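About Steltetus

Steltetus makes and finishes textile surfaces for work areas: table coverings, drawer linings, shelf mats and floor pieces. The company was set up by Ferdinand Tanner in Sunau and later moved to its present building in Bainbridge, where cutting, edging and inspection are done on one floor.

Most of our output is short-pile and felt-type material in gray and blue-gray. Flecked colorways account for the larger share of orders. A heathered surface hides lint and light wear between cleanings, and small differences between rolls are harder to see than on a solid color.
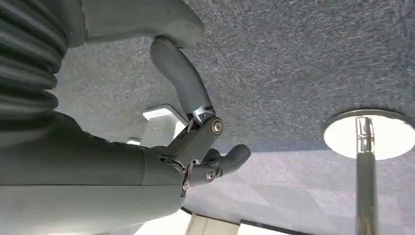

Material is supplied by the roll or cut to size. Standard weight is 900 grams per square meter. Cut pieces are held to a tolerance of 2 millimeters on each side, measured after the piece has rested flat for 40 minutes at room temperature. Edges can be left raw, bound or heat-sealed - raw edges are suitable only where the piece is set into a tray or recess.

The Evus range is our backed line. It has the same face as the unbacked material, with a thin rubber layer for use on smooth tables and benches. Evus pieces should be stored flat or rolled face out. Folding leaves a crease in the backing that does not fully recover.

Inspection is carried out under side light. Each piece is checked for pile direction, stray fibers and uneven shading, and then labeled with its roll number. Customers who need matching pieces at a later time should quote this number when ordering.

Care is simple. Vacuum with a flat nozzle in the direction of the pile, and blot spills with a plain white cloth.

Sample cards are sent on request. The order desk closes for stock count in September, and orders received during the count are entered when the desk reopens.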